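Frequently Asked Questions

Hi, and welcome to the FAQ for Molto, my little mail-order coffee club! I pack the boxes and answer the emails myself, so if something isn't covered here just write to me.

How does the club work?
You sign up, pick a box size, and I mail you coffee once a month. Small is 9 bags, which sounds like a lot, but they're single-pot bags and they go fast (ask my sister).

Where does the coffee come from?
Right now I buy from two roasters, Lencho and Nudero. Lencho is the darker, chocolatey one. Nudero is lighter and kind of fruity, and people either love it or write to me about it. You can ask for all of one or a mix.

Can I skip a month?
Yes! Log in and hit Skip before the box ships. If you forget, email me fast and I'll try to catch it.

Do you grind it for me?
I can. Choose whole bean, drip or French press at checkout. I don't do espresso grind anymore, my grinder just wasn't consistent enough and I got tired of apologizing.

I have a capsule machine. Can I still join?
Sort of. I don't sell capsules, but plenty of members have a capsule machine for weekday mornings and use my bags on the weekend.

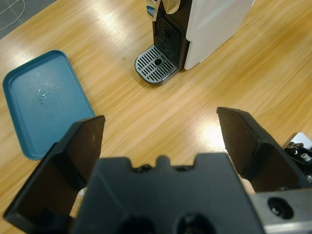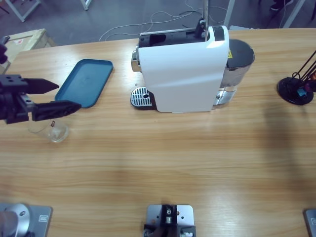 Teal tray in both, capsule machine and glass cup in the second.

How should I store the bags?
Closed, in a cupboard, away from the stove. Please don't put them in the fridge, coffee picks up onion smell like you wouldn't believe.

How long does shipping take?
Usually under a week. Everything goes out through Werance, and you get a tracking link once they scan it. December is slower, so order gifts early.

How many members are there?
585 as of this update, and 170 of those are gift subscriptions. Wow. Thank you!

Do you ship outside the US?
Not yet. I looked into Canada and the paperwork beat me, but I want to try again next year.

My box showed up crushed. What now?
Send me a photo and your order number and I'll mail another one. No need to return anything.

Last updated 10/12/23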